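The Long, Narrow Kitchen and Its Enemies

By Yaowalak Yimyam
2018-06-21

My mother cooked for five people in a kitchen where you had to back out to open the oven. She called it the hallway with a stove. When we finally moved to a house with an island, she walked around it twice, put her purse on it, and went back to chopping in the corner by the sink. The purse stayed there, more or less, for 16 years.

I have been thinking about that purse lately, having spent much of the spring looking at other people's remodels. Everyone wants the wall gone. The wall between the kitchen and everything else has become a kind of national embarrassment, like fondue. Take it down, they say, and the family will gather. What gathers, in my experience, is mail.

The galley kitchen came to houses by way of ships and trains, where it was built by people who had no choice in the matter. Two counters, one aisle, everything within an arm's length. It is still the easiest kind of room to cook in and the hardest kind to sell. 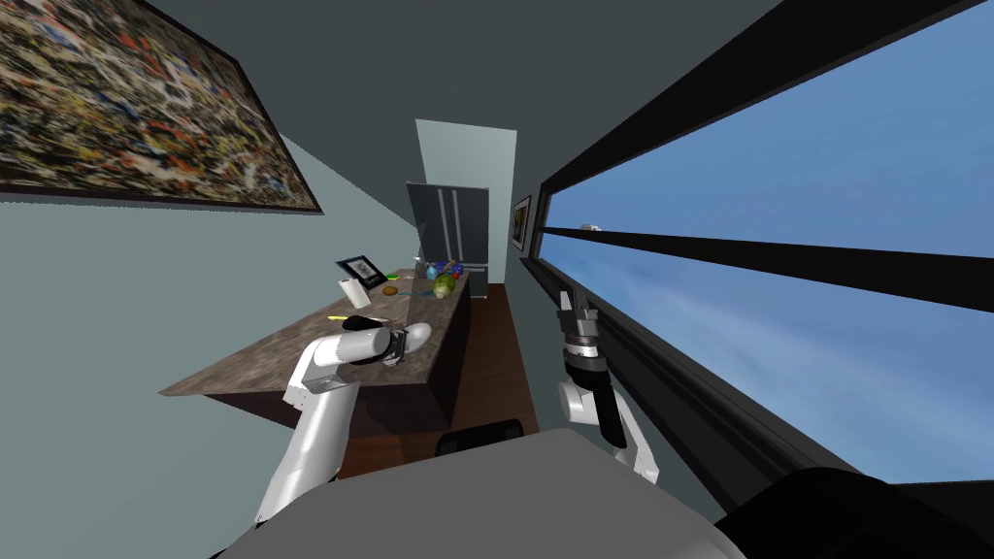 Drips and splatters on the left, a long window on the right, and the fridge waiting at the far end.

Gertraud Gisler has drawn kitchens for a living long enough to have put walls in, taken them out, and put some of them back. Her office is over a tire shop in the town of Jatwood, and she keeps a file of what she calls her returns: clients who opened everything up and came back to ask, in lowered voices, about a door.

"They can smell the fish in bed," she told me. "They didn't think about the fish."

She also has opinions about aisles. Hers are 54 inches wide if two people cook and a good deal tighter if one of them only says he does. One couple last March insisted on an aisle you could have parked in. They now own a small rolling cart, which they push back and forth across it like a ferry.

Money comes into it, of course. Gisler showed me a cabinet quote that ran to 260 lines, nine of them for a drawer meant to hold other, smaller drawers. The owners went ahead. She has since been invited to dinner there, and they ordered in.

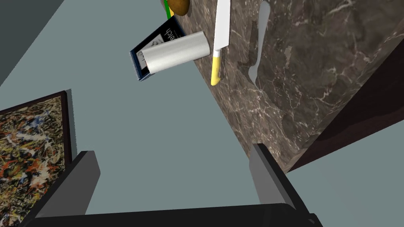 Blue-gray and smooth, with a darker slate-gray patch in the corner.

Then there is color, or the lack of it. Blue-gray has settled over the American home like weather. I asked Gisler when it might lift and she looked at me with pity. Clients bring her a fan of paint chips I can't tell apart, and they fight over them. One pair quit speaking for a weekend over two grays that were, she later found, the same gray from two stores.

She paints her own kitchen yellow, every few years, a slightly worse yellow each time. It is a galley. The table is in another room, behind a door that closes, and when her guests offer to help she tells them there isn't space.

I went home and measured my own aisle, then moved the recycling out of it and measured again.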